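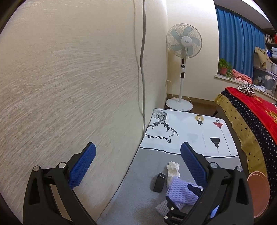

Table position 1, home set. Tissue and fruit net on the gray part of the cloth.

December, started 9:40

Continuing the home set for the clear-the-table task. Yesterday Clem Rutherford and I agreed to stop adding new rooms until the soft objects are better covered, so today is only soft and light things. Both grippers by hand, no remote control. The remote control sessions on the Benik arm are in Clem's notebook, please look there and not here.

Plan for the morning was tissue first, then net, then both together. Order changed after the first block, see below.

Block 1, tissue. The tissue is harder to show well than I expected. If I close the fingers fast, the air pushes it a little and I follow it with my hand, and then the recording has a small correction in every grasp. I don't want the policy to learn my correction. I slowed down the last few centimeters and closed from above with the finger tips only. This looks better on replay. I threw out the early demos of this block and marked them in the sheet with "chase".

Block 2, fruit net. The lavender foam one. It is springy, so when the fingers open it returns to a different shape each time, which is good for variety but makes my release point uncertain. Two styles tried:
a) pinch at the folded part
b) slide one finger under the flat part, then close
Style b) is nicer to look at but the finger touches the tablecloth and drags it. On replay the cloth moves in many of the demos. I will keep a) as the main style and keep b) only as a small separate folder. Ngan-ling, if you train before I am back, please do not mix them.

Block 3, both objects close together. Here I learned most. With the tissue touching the net, my habit is to take the upper one and forget the other one can come with it. Twice the net came up with the tissue and I shook it off. I kept one of these on purpose, tagged "double", because Ngan-ling Liu asked for recovery examples. The other one I deleted, the shake was too violent for any real arm.

Count after three blocks: 122 kept. Target for this position is 300, so not even half. The whole home set is now at some 2,000 with the kitchen ones.

Tracking. Shezi (our pose script) lost the pose in three places, all of them when I turned the grippers toward the plain back wall. Toward the window side it was fine. I think there are not enough features on that wall, but I did not test it properly. To try: start each demo with a slow look across the bed and the shelf, then go to the table. It costs a few seconds per demo.

The printed cloth worries me a little. It has strong drawings on the white part (deer, lamps, FASHION HOME letters) and the objects have been mostly on the gray part. The model could simply learn that gray means grasp. In the next blocks I will place half of the objects on the drawings, also across the navy line.

Grip pads: checked the blue ones after block 3. Changed the right pair, wrote it in the Gralard parts sheet. If the numbers look different after demo 354 of the whole day list, this is the reason. (Demo numbers include the deleted ones.)

12:15 stop for lunch, wrist is tired. Clem suggests a pause every forty minutes, and I agree after today.

Afternoon to do
- objects on the white part of the cloth
- left hand leads, right hand waits (all demos until now are right hand first)
- ask Clem if the Benik can open as wide as I open by hand. If it can't, I must limit my own opening, and part of block 1 has to be repeated
- upload to Surnico before leaving, last time the upload stopped at night and I noticed it only the next day

15:50. Clem answered: the Benik opens less. He will measure it and send me the number. Block 1 waits until then, blocks 2 and 3 I will check on replay tomorrow.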